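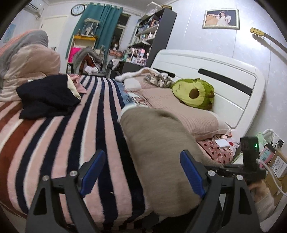 Is there any standard for what counts as a "good" grasp on bedding?

Posted by skindlow_hand, 25th June

I collect demonstrations at home with a hand-held gripper, two jaws with blue pads, nothing exotic. The task this month is bedroom tidying: pick up the soft thing, move it, put it down flat. Blankets, cushions, clothes, plush stuff. The guide I was given, the Thygesen one, has two pages on mugs and boxes and one line on fabric, which says to grasp it "securely and naturally." I have no idea what that means for a lump of fleece with no edges.

Last batch I sent in 36 takes and 35 came back accepted. The rejected one looked the same as the others to me. The note said "unstable contact." When I asked what stable contact is on something that squashes, I got the same line from the guide pasted back.

So is there a written rule anywhere, or is everybody making it up? Also, should I be clearing the room first? Mine has shelves full of figures, cables by the bed, a guitar on the wall side. The guide says "realistic home environment," then two paragraphs later says "remove distractions." Pick one.

nondham_bench

I don't know of a published standard that covers this, and I'd be careful with anyone who says they have one. There are safety standards for robots, and people like to wave those around, but they deal with robots hurting people. They won't tell you how to hold a blanket.

What I'd do is write your own rule, send it to whoever reviews the takes, and ask them to say yes or no in writing. Ours fits on a card:

Close the jaws until the fabric stops moving between the pads, then stop. Don't crush it to the end of travel out of habit.
Take a fold or a corner if there is one. If there isn't, take the thickest part and keep both pads in view of the camera.
Lift a hand's width and hold for a slow count of 2 before moving off.
If it slips, keep recording and regrasp, and mark the take as a regrasp. Do not delete it.

That last one is where I'd expect trouble. A lot of projects throw out slips and then wonder why the robot has no clue what to do after one. If your reviewer rejects a take for a slip, ask where the slips are supposed to come from.

Your acceptance rate doesn't tell you much, by the way. If nobody can say what the odd one failed on, nobody can say what the rest passed on either. I'd resend a few of the accepted ones under new numbers and see if they get the same answer – we did that in August and they didn't.

On the room: leave the shelves alone. Things on the wall and across the room are part of a bedroom. Move cables you could trip on, and anything with an address or a face on it if you haven't got permission. Family photos count, and so do shipping labels on boxes, even when they look too small to read.

ivine_owner

just grab it harder, works for me. never had one rejected

skindlow_hand

Grabbing harder is how I got a pad full of fuzz, thanks.

Nondham, the card is useful and I've sent it over. The reply was that it "seems reasonable," so I've asked for an actual yes. I'm not convinced about the count of 2 on heavy comforters – they sag while you wait and then you're recording a different grasp from the one you made. Do you use the same hold for those?

nondham_bench

Same hold, but we let the bottom half stay on the bed. If it has to come fully off, it goes down as a two-handed task and we don't do it with one gripper. That isn't in any standard either.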